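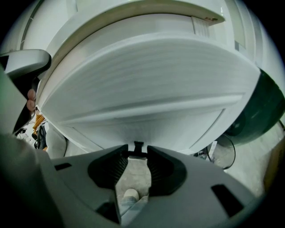 View from the gripper camera, looking up at the white thing

Gripper cam footage all looks bent – normal or fix it before training?

Posted by Indira Thomas
September 6, 2019

Hi all, student project, two of us, kind of in a rush. We're collecting hand-held gripper demos for our robotics club (team name Flunderholm, don't ask) and the wide lens on the gripper makes everything curve. Still is at the top. The big white object takes up most of the view and the seams on it are all arcs. The finger pads are in the middle low down, you can see floor and a shoe through the gap, corners go black.

What I need to know:
– do we undistort every clip before training or leave it
– is the object too close? it fills so much of the picture I can't tell what the fingers are doing half the time
– do the black corners matter

We have 343 clips so far and I really don't want to redo them. Club demo is in 2 weeks. Using Prollano for the labeling if that matters. Tried searching, found one thread from May but it was about drones.

Mohandas Chettiar

Leave it bent. We ran a class project the same way and the model was fine with it, as long as the camera stays bolted in the same spot the whole time. If you undistort you crop off the edges, and the edges are the reason you bought that lens. What hurts is mixing – half your clips fixed, half not. Pick one.

Black corners, ignore them. They're the same in every clip so it learns nothing from them. You can mask them if they bug you, takes one line.

The closeness is your real problem I think. In your still the pads are visible, good, but the white thing covers over half of what's up there, and there's hardly any room left to see around it. Start each clip further back. Let it see the whole object first, then move in. Ours were bad until we did that, the gripper would get near and then just sort of wander.

Also check the mount screw between sessions. Ours loosened and we lost 60 clips before anyone looked. Draw a pencil line across the bracket so you can tell if it slipped.

Don't redo all 343. Pull out the ones that start too close, train on the rest, see what you get. Then record more if you need to.

lobo_bench

depends on the lens. what lens is it

Porkosex

Agree with leaving it alone, one thing to add. Feet and hands and chairs in the background are ok but change them up. We did 6 sessions in the same corner of the shop and the thing only worked in that corner. Moved one table and it was lost. So do a few in a hallway or wherever, different light too.

And wipe the lens, sounds dumb but a thumb smudge on a wide lens shows up as a big soft blob and you wont notice on the little preview screen. Cant tell from one still if yours has that.

Indira Thomas

Thanks, this helps a lot. Leaving them bent then. Going through tonight to pull the close ones, and will do the pencil line. Lobo, I'd have to check, the lens was already in the club drawer and there's no label on it. Will post again after the first training run if it finishes in time.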